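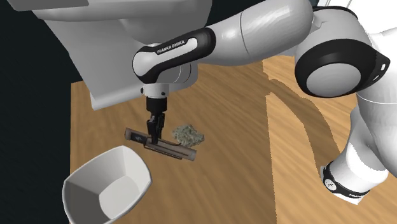
The Last Print

Ashok Solanki pulled the sheet from the press slowly, as his teacher in Bruvik had taught him. The etching showed a harbor at night, with two boats and one lamp. He had worked on the plate for 74 evenings.

"The lamp is too bright," said his daughter.

He looked a long time. Then he took the burnisher and sat down again by the window — it was Sunday, and the gallery would not call before four.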